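Sturudby Bottle Crate Set for robot arm classes
From the Pelkonen school line

Price: 379 with tray, 43 for a spare tray
Class pack: 9 sets
In stock, ships in November

This set is made for school clubs and student teams who practice pick and place work. The students move bottles between a flat tray and an open crate, and they write the program for the arm by themselves. The arm and gripper are not included.

We also give the same task as a simulation file, so a team can begin before the parts arrive. The scene has a table, the arm on its pedestal, the crate, the tray and brown bottles with blue or white labels. You can change the start position of each bottle in the settings file. Please save your own copy first, the update will write over it.

The task follows the rules of the Utance student competition, beginner level. A full run with all bottles in the crate gives 1,000 points. A bottle that falls over may be placed again by hand, with a penalty.

Teacher notes and the score sheet are in the download.

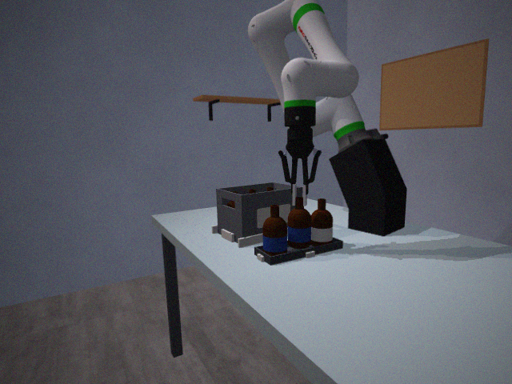 Nirnosus: Our club used the simulation for one term before we bought the set. Is it allowed to bring the bottles to the crate in any order, or must the blue labels go first?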